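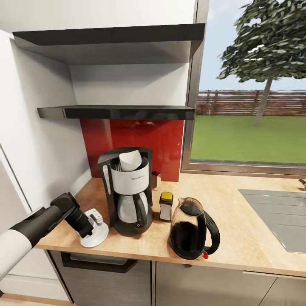
Books again. All day books, back's gone, hands that horrible dry dusty feeling that doesn't wash off. Started on the landing before breakfast because I woke up early and couldn't stop thinking about it, and by nine had got as far as the cookery ones and sat on the floor reading about puff pastry for a good half hour, so that's how that went. Two black shelves over a shiny red splashback and nothing on either of them, not a cup, not a spice jar — I'd last a week before there was a stack of paperbacks up there with a torch on top. Still. Would like to be the sort of person with an empty shelf. One would do.

April 30, 2023, I should put, as I've been bad at dating these. The last one just says "cold, soup" and I have no idea when that was.

So where we are. The flat in Ganthorpe is less than half the size of this and has no landing, and the landing is where most of them live. I said in March I'd get down to 500 books and thought that was brutal. Felt quite proud of myself. Then went and measured the one long wall and did the sum on the back of the gas bill and it's nowhere near, they'd be up the wall and across the ceiling. So it's fewer. Haven't settled how many fewer. Trying not to have a number and just be tough.

Piles are: keep, shop, charity, ask my sister, don't know. The don't know pile is the biggest by miles and I've moved it twice to get to the airing cupboard.

Things I've let go today and feel fine about —

- all the travel guides, every one of them out of date, one for a country that isn't called that now
- thrillers with the same cover (man walking away, coat, tunnel)
- the diet ones, good riddance
- second copy of the big garden book, kept the one with mud in it
- three dictionaries. THREE. kept the fat one, must look up whether anyone wants the others, I doubt it

Things I've let go and don't feel fine about: the sea stories from Dad's side of the bed. He never even liked them much, he liked having them there. I put them in the box, took them out, put them back. Took one out again. It's the one with the torn spine so nobody would have bought it anyway. That's my excuse and it's written down now.

Mum's are harder because she wrote in hers. Not proper notes, just "yes" and "no" up the margins in pencil, and once "oh do get on with it" against a whole page of somebody being sad by a lake. Found that one at about eleven and laughed out loud on my own on the stairs. How do you give that to a shop. You can't. So hers are all keep, for now, every one, which has wrecked the sums again. Also found a bus ticket, a recipe for ginger cake cut from a packet, and a pressed thing that might have been a violet and is now mostly brown dust. Kept the recipe. Kept the ticket too, God help me.

Boxes. The Akico ones came, flat, with the handles you're meant to punch out. Got 18 of them. Handles rip if you put anything heavier than a jumper in, and the instructions say to fold the bottom flaps in an order that I swear is wrong as the first two I made both opened up underneath and dropped poetry all over the hall. Did it my own way after that with a lot of tape. Small boxes for books, everyone says, and I did buy small ones, and then half filled them with books and finished off with cushions. Can just about lift that. Must write on the SIDES and not the top, last move I wrote on the top and then they were stacked and I spent a fortnight not knowing where the kettle was.

Rang Dullent re the van. They want it all boxed and taped by the time they arrive, no loose bags, no plants, and they won't touch the piano stool unless I empty it. Fair enough. It's full of music I can't play. Nice enough on the phone but she asked "many books?" in the voice of someone who has been lied to before and I said "a few". Well. It's extra if they go over the time. Will ring back and own up. Maybe.

After lunch (toast, standing up, every chair has something on it) loaded the car with the first lot and went to Marti. I do like that shop. It smells of paraffin and old paper and there's always a radio on in the back with nobody listening. The man goes through them so fast, flick flick flick, doesn't even open most, and you stand there feeling as if it's you he's pricing. He took more than I thought he would. Wanted the railway ones, and the bird ones with the colour plates, and an ugly brown thing on drains that I'd nearly put in the recycling. Didn't want the nice leather set. Said they're in every house in the county and nobody reads them. I'd dusted that set for twenty odd years!! Came home with £90 and the leather set, and — yes — a book. One. It was on the step outside in the cheap crate and it's about hedges. I don't have a hedge. There's no hedge at the flat either, there's a window box at best.

Right so rule from now: nothing comes in. Library only. I can walk to the one in Ganthorpe in the time it takes to find my glasses here. Went in when I had the keys for the measuring and they have a proper local room with maps and a table by the radiator, and you can sit there till they shut. Joined on the spot. Borrowed nothing as I was too shy, daft, a grown woman. Next time.

Been trying to work out why it's so hard when I don't reread most of them. I think I've been treating them like a record. What I was reading the winter the boiler went, the one I had in hospital, the one I bought at the station when I'd missed the train and then nearly missed the next because of it. If the book goes I'm scared that bit goes with it. But I stood there this afternoon and could remember the station perfectly well, the cold bench and the tannoy and everything, and couldn't have told you one thing that happens in the book. So. It can go. It's gone, in fact, it's in the boot.

What I might do is write them down first. Just title and where I was. Started a list in the back of the blue notebook and got to 51 before the pen ran out, and it's a good read already, better than some of the books. A few so far:

- the big Russian one, read two thirds, on the ferry, sick
- ghost stories, borrowed from work and never gave back, that office is flats now
- the one on bread, came free with something, made the loaf once, could have propped a door with it
- poems, present, wrong person, kept anyway
- whodunnit with the last page missing, have never found out and have decided it was the doctor

Might put the whole lot in properly, one notebook, and that can be my shelf. Takes up an inch. See how I feel about it tomorow.

Kitchen books not decided. There's going to be less worktop over there so they can't just live in a heap by the bread bin like they do now. Keep four or five? The stained ones. I think the stains are the test, if it's clean I never cooked from it. Went along the row doing that and it's a very good system, clean ones went straight in the box. The fish one was spotless. The Christmas one you could boil for stock.

Sister rang at teatime. She wants the atlas, the children's ones "all of them", and the encyclopaedia, and I said where are you going to put an encyclopaedia and she said where have YOU been putting it, so that was me told. She's coming with the estate car and will take the don't know pile away too, she says, without letting me look at it. Said yes very quickly before I could think. Have since been up and taken two things out of it. She won't know.

Children's ones — had a bad ten minutes with those. The bear one with the corner chewed. I can still do the whole of it by heart, did it out loud to the empty landing with the voices. Then taped the box shut and wrote SISTER on the side (side!) and put it by the front door so I'd have to step over it to get it back.

The shelves look awful with gaps. You can see where the sun's got to the wallpaper, there's a dark stripe behind every row with the real colour in it, a sort of green I'd forgotten we chose. Whole landing used to be that green. Quite nice really. Wonder who'll paint over it.

Jobs, before I forget:

- more tape, the brown not the clear
- ring Dullent back and tell the truth about the books
- empty piano stool
- ask at the charity place if they take dictionaries
- leather set????
- find pen that works
- milk

Late now and there's dust in the bed somehow. Was going to start the hedge book but it's in the car with the others, I put it in the boot without thinking, and I'm not going out there in my slippers. It's raining as well. Reading the sea one with the torn spine instead. Page nine and somebody's already overboard.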